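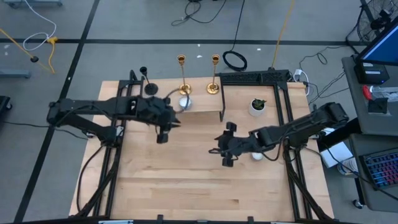
The two-arm Marar bench at work on a tabletop with candlesticks and a potted succulent. Photo: Zinico

Zinico opens July orders for Marar two-arm bench kit

TUMHOLM – Zinico said it will start taking orders in July for Marar, a bench kit with two robot arms meant for small shops, labs and training rooms that handle light, awkward household goods.

The kit ships as one unit. Table, frame, both arms, grippers, cabling, control software. Buyers bring their own computer and monitor. Setup takes one afternoon, the company said, and no bolting to the floor.

"People kept asking us for something that fits through a normal door," said Meenakshi Joshi, product lead at Zinico. "So we built that. The frame comes apart in four pieces and goes back together with one hex key."

Marar is aimed at jobs such as setting out shelf displays, sorting returned homeware and packing gift sets. Thin stems and small round bases are hard on most grippers, said Akash Tomar, who ran the bench trials.

"A candlestick tips if you look at it wrong. We spent more time on those then on anything else in the program," Tomar said.

The trial program logged 2865 pick-and-place runs over the spring, 1745 of them on tall or narrow items. Full results, including failed runs, will go to anyone who asks for them. Glassware is not supported in this release. Neither is anything over the listed payload, see the data sheet.

Software is Trornano, Zinico's own package, updated for this launch. New in this version – shared workspace limits for the two arms, a slower teaching mode, and saved layouts. Existing Trornano users get the update at no charge.

Bohumila Říha, who heads customer support, said phone help is included for the first 2000 hours of running time. After that a yearly plan. Spare finger pads can be ordered separately and are swapped by hand.

First production run is 1000 kits. Orders are filled in the order recieved, with training rooms and schools able to reserve ahead of the opening.

Demonstrations by appointment at the Tumholm workshop, mornings from 9:30.

Press contact: Narendra Gautam, Zinico press desk
Sales and demo bookings: Ramesh Pathak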